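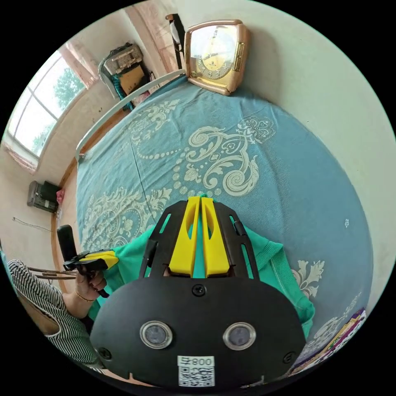
Folding with the grippers, the green garment spread on the bed.

Moved from the folding table to "teaching" work with grippers. What should I ask my employer?

Asked by Manon Pelletier, 13 July 2019
Section: Work and employment > New technology

Hello to everybody. I hope I have chosen the right section. English is my third language, so please be patient if something is not clear.

I am employed at a laundry and home care service in Burkberg. We wash and fold for private clients, and we also go into homes to make beds, put away clothes and so on. We are 19 people on the day shift. Since May a part of our shift is different. The company signed a contract with Skandden, who are developing a machine for folding, and now some of us are doing the folding with hand-held grippers. Each one has two yellow fingers which close when you press, and lenses on the front which record what is done. The recordings are used so that the machine can learn how a person folds.

I was asked if I want to do it and I said yes. It is not unpleasant. We do it in ordinary bedrooms, on ordinary beds, with ordinary clothes. But it is much slower than the hand. With my hands I fold a sweater without thinking. With the grippers I must think about each corner, where to take it, when to let go, and if the cuff turns under I must decide whether to continue or to lay it flat and begin again. The target is 49 garments in a shift, and when I folded by hand I did many more than this before lunch. 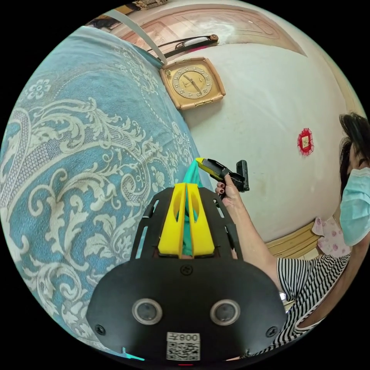 Cloth between the fingers, second tool raised in the other picture-taking position.

My questions are these.

First, my wrist. In the evening I feel it on the thumb side. I had never this with normal folding. Is it something I should report already, or do I wait until it is worse?

Second, my pay. We have at the folding table a small bonus for quantity. With grippers there is no bonus. My supervisor says the hourly rate is the same so nothing has changed, but my pay is less.

Third, and I find this one difficult to ask at work. If the machine learns from me, what happens to my position after? The supervisor says the machine will take only the towels and the flat things. But we are not training with towels, we are training with clothes. I don't want to be against progress and I don't want to be naive also.

One more small thing - the lenses record wide. My sleeves and a part of my face could be in it. I signed a paper but I did not keep a copy.

Thank you for reading.

Replies

Clifford Chisholm
Marked as helpful by the person who asked

Hello Manon, I worked many years in a parcel depot at Erkport and I was the health and safety representative there when the sorting was automated. I am not a lawyer, so take what I write as experience and check the rules of your province.

Your wrist: report it now. Do it in writing, even if it is three lines. Write the date when you began with the grippers, what you feel, on which side and at which time of the day. If there is a form, use the form and keep a photo of it. People at our depot waited because they did not want to be the complaining person, and later it was very hard for them to show when it had started. Also see a doctor or a physiotherapist and describe the movement exactly. Squeezing a trigger with the thumb side up is different from folding with an open hand.

Ask also for rotation. We had two hours on the new station and then something else, and it made a big difference to my shoulder. It is a reasonable request and it costs the employer almost nothing. If the grip is too big for your hand you can ask whether it can be adjusted. The people who build such tools often want to hear this, but the message must reach them, and a supervisor does not always carry it.

Your bonus: the sentence "the hourly rate is the same" can be true and your pay can still be lower. Take your pay slips from before May and put them beside the recent ones. Calculate the average difference per week. Then go with one number and ask for an allowance for the hours on the grippers. You may want to do this together with the colleagues who are in the same situation, it is more comfortable than alone. Look too in your contract or your offer letter, if the bonus is mentioned there or if it is only a habit of the place. That changes what you can ask.

Your position: you can't get a guarantee, I think, but you can get answers. I would ask these in an email:
Which tasks is the machine planned for, and from when?
Will the people who did the recordings have first choice for the jobs around the machine?
Is training for these jobs paid?
Who decides when the project is finished, your company or Skandden?

At our depot there were new jobs after. Somebody had to clear the jams, check the labels, and handle the parcels that the belt refused. Some of my colleagues liked it better and some did not, it was lonelier. The first persons who got these jobs were the ones who asked early. I was a little late myself and I spent a year on nights.

The paper: ask for a copy. You signed it, so it should be no problem for anybody. Read how long they keep the recordings, whether they can sell them to another company, and if you can withdraw.

Dwight Turcotte

Same thing here with a different company, we do kitchens. You will be faster after two or three weeks. I was terrible with cloth in the beginning, now I am ok. Keep the elbow low and don't squeeze all the time, only when you lift. For the money I don't know, we never had a bonus.

I would not worry too much about the machine. We have made some 2,000 recordings and I have seen it try with a shirt one time. I still have work.

 Comment from Manon Pelletier: Thank you Dwight. The elbow, I will try it tomorrow. May I ask, is your face blurred in the recordings?

 Comment from Dwight Turcotte: No idea. I never asked it

Noémie Charbonneau

I agree with Clifford about the writing, but I want to add something from the other side, because I plan the shifts in a hotel linen room and we had a similar trial.

Your supervisor perhaps does not know the answers. I did not. I received a schedule and a short training and that was all. When one of my folders asked me about the bonus I said also "nothing changed", and I believed it. She brought me her pay slips and I was embarrassed. We corrected it, with a fixed amount for each hour of recording, but only from that month, not backward. So don't wait too long with this question.

About towels and clothes, ask it exactly how you wrote it here. It is a fair question. In our case the trial was with clothes because the developers wanted difficult material, and the machine which was offered to us afterward was for pillowcases. Yours can be different.

And one practical point: 49 garments, does it count the ones you begin again? With us a repeated fold did not count at first, and people were hurrying and pressing harder. After we counted every attempt there were less sore hands.

 Comment from Manon Pelletier: It does not count them. I did not think about this. I will put it in my email with the other points.

 Comment from Clifford Chisholm: Good point from Noémie. Put it near the top, beside the wrist.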